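4.2 The umbrella problem

I'll be blunt about this one, as it cost us most of January. Of the 1584 demonstrations we fed into the Skirard policy, 101 were umbrella grasps, and I'd assumed (wrongly!) that a long thin thing you can grab anywhere would be the easy bit. On the Ulturden arm it was our worst object by a mile. The jaw would close, the lift would start, and then the umbrella would swing round and slide out of the bottom of the grip, handing us a dropped object and a log that swore everything was fine.

My first guess was worn pads, so I swapped them and got the same drops. Lacey Tunstall then sat down with me and went back through the hand-held recordings, and what she spotted was how much the cloth matters. A folded umbrella is a stiff stick inside a loose sleeve. Figure 2 shows the sort of grasp we're on about, with the folds bunched along the length, the strap round the middle and the jaw holding on just below it. A person feels the cloth give and squeezes a bit more without thinking. Our policy only got pictures and jaw width, so it learned to stop closing as soon as the width looked right.

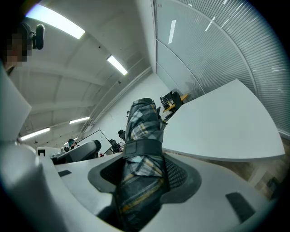

Figure 2. Plaid umbrella held upright in the hand-held gripper during a demonstration, with the padded pocket of the jaw below the strap.

4.3 What we changed

We did two things. The first was dull: after closing, the arm now waits, checks whether the jaw can still move inwards, and squeezes again if it can. The second was a safety stop, which I'm embarrassed we didn't have already. During one bad lift the arm carried on to the drop-off point with nothing in the jaw and knocked the Petridis tray off its stand. Now, if the jaw shuts past the narrowest width in our object list, the arm halts and someone has to clear it by hand. The Fledoswood rig has the same check, though we haven't tried umbrellas on it yet.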